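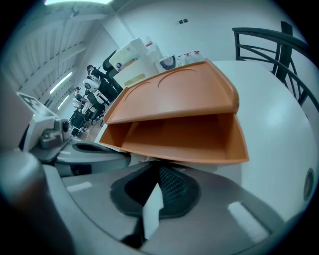
Lucyna says the lip should go before the grooves do. Her point is that people forgive a groove a pencil won't stay in, and they don't forgive a lip that catches a sleeve every time they reach past it.

I've put her remark first so it doesn't get lost under the rest of the notes, as it did last time.

## March, desk tray 3322, morning

Same unit as before: orange plastic, flat top with the low rim, open-fronted box underneath. Intended for the shared tables at Nillwood, where each seat gets one and people put their small things on the top and their paper underneath. Irham have quoted for 60 and want a yes or a list of changes by the end of the month. I would like to give them a short list.

Worked at the round white table. The long bench would have been easier, but the Nillwood tables are round too, and a lot of what went wrong last time only came up when the tray was near a curved edge. The top is glossy and everything slides on it. I wiped it down first with plain water and a cloth and let it dry.

### Sliding

Pushed the tray from the back with one finger, empty. Moves with almost no effort. Filled the lower compartment with scrap paper to half its height and tried again. Better, still moves. Full of paper it stays put under any push you would give it by accident.

The trouble is that people don't keep it full. Dinesh kept one on his own desk through the winter and says it was usually holding a couple of envelopes and a charger cable.

Tried three things under it:

- Clear stick-on dots, one at each corner. Grip well. One came off on my thumb when I picked the tray up, and I doubt the rest would last a year of cleaning.
- A strip of thin rubber across the back only. The front swings when you pull paper out. No good by itself.
- Rubber strip front and back, 2 mm thick. Best of the lot. The tray can be lifted and put down without thinking about it, and it doesn't creep.

The strips lift the whole unit a little, so crumbs and staples get underneath. I can live with that. The cleaners will have to pick the trays up either way.

Ask Irham whether the strips can be let into a shallow recess in the base. If that means a tool change, we stick them on ourselves.

### The grooves

There are two shallow curved ones, side by side near the far edge of the top. The drawing calls them pen rests. A round pencil laid in either one rolls out as soon as the tray is bumped, since the groove curves and the pencil doesn't. A pencil touches at the ends or in the middle and never along its length. I said this in January and was told it looked better curved. It does look better curved.

Things that do sit well in them: paper clips, a coiled earphone cable, a key on a ring. Thilini put a folded pair of reading glasses across both and they stayed there when I knocked the table with my hip, which I did once on purpose and once not.

So perhaps we stop calling them pen rests. The rim catches any pencil that rolls, and it does that job fine. I rolled pencils at it from every side until I got bored and it stopped all of them. A marker with a fat cap went over when I flicked it hard. Nobody is going to flick a marker at it hard except us.

If the grooves stay as they are I'd want them deeper or else gone. As drawn they collect dust and are awkward to wipe, and the cloth skips over the bottom of the curve. Wrapped the cloth round a fingertip and it came clean, but that is a finger per groove per tray.

### The lip

Back to Lucyna's point. The front lip of the lower compartment curves outward along the bottom edge. Wenjie's reason for it is that you can scoop a loose sheet up with the side of your hand and it rides over the lip into your palm. I tried it and he's right, it works nicely for a single sheet or an index card. With an envelope it makes no difference.

Against it:

1. Knitted cuffs catch. Mine did twice in the morning. Anwara was in a smooth jacket and had no trouble at all, then borrowed my cardigan and caught it on the second reach.
2. If the tray stands right at the edge of a round table, the middle of the lip hangs out over nothing while the corners are still over the top. People leaning in will meet it with their forearms.
3. It is the first part to touch the floor when the tray gets dropped front first.

On the third: we dropped the older sample from table height onto the vinyl by the door. Landed on the lip. A pale stress line along the bend, no crack. Dropped again the same way and the line got longer. I stopped there as we only have the one older sample and I still want it for the heat shelf.

Wenjie proposes keeping the curve and bringing it in by 6 mm. Lucyna proposes a plain straight front with a rolled edge. I cut a mock-up of Wenjie's version from card and taped it in place, and my cuff went past it cleanly, though card isn't much of a test since it bends out of the way. Will do it again with something stiff.

### Inside the compartment

Deep enough for what we want. Letter paper goes in flat with the long side across. The back corners are dark when you look in from sitting height, and small things disappear there. I lost an eraser in it and found it by tipping the tray. The orange helps, a bit. The gray sample we had from Bhuiyan was far worse for this, everything at the back looked like everything else.

Anwara asked if the inside floor could slope toward the front. It would bring the small things forward, and it would also bring the paper forward and out onto the table. Left it flat.

Cleaning inside: reachable with a hand and a cloth right to the back wall. My hands are not large. Dinesh could do it with his knuckles brushing the underside of the top.

### Top surface

Put a mug on it, full. Steady. The rim is low enough to slide a phone over, so people will use it for phones, and a charging cable lies over the rim without being pinched.

Spilled a tablespoon of cold tea on the top to see where it would run. The rim holds it if the table is level. Our table isn't quite level, the tea went to one side and stayed inside the rim there – and into the grooves, obviously. Blotted it up. No mark left on the plastic after an hour. Left a second puddle to dry over lunch and it came off with a damp cloth, apart from a faint ring in one groove that needed soap.

Have not tried coffee with sugar. Should.

### Color

Thilini raised it again. Nillwood asked for something people could find across a room, and the orange does that. Against the white table it is loud, and on the wood tables upstairs it is less so. I have no strong opinion. The one complaint from the trial desks was from someone who said it made her eyes jump off the page, and she moved it round behind her lamp and has kept it there since.

Bhuiyan can supply a duller orange at the same price but in their own plastic, which scratched more easily when I took a key to it. If the color changes, the scratch test has to be run again. I'm not going to bring that up unless Nillwood do.

## Afternoon

Tromwood called back about the rubber strip. They can cut it to length with the adhesive already on. Asked for a sample roll. They want to know the surface it goes on, so I need the grade of the orange plastic from Irham in writing. The drawing only says "plastic, orange", which made the woman on the phone laugh.

Tried stacking. The units don't stack in any useful way: the base of the upper one sits inside the rim of the lower one at the back, then rests on the rim at the front and rocks. For storage they can go side by side. For shipping Irham put a sheet of foam between. Nobody at Nillwood has asked for stacking and I'd leave it out.

Left the good sample on the round table with a dry cloth under it. Please don't put anything in it until I've weighed it.

### List for Irham, draft

- Recess in the base for two strips, front and back. Price with and without.
- Front lip brought in by 6 mm, curve kept. Also a price for a straight front with rolled edge.
- Grooves: price for deeper, price for removed. If both are silly, leave them.
- Grade of plastic, in writing.
- Rim, compartment depth and overall size to stay as they are.

### To do

- Stiff mock-up of the shorter lip. Try with cardigan, coat, bare arm.
- Coffee with sugar.
- Heat shelf, older sample, overnight. Dinesh has the key.
- Weigh the good sample, empty.
- Ask Lucyna if she'd accept the shorter curve. She hasn't seen the card version yet, it's in the drawer under the vise with the tape still on it.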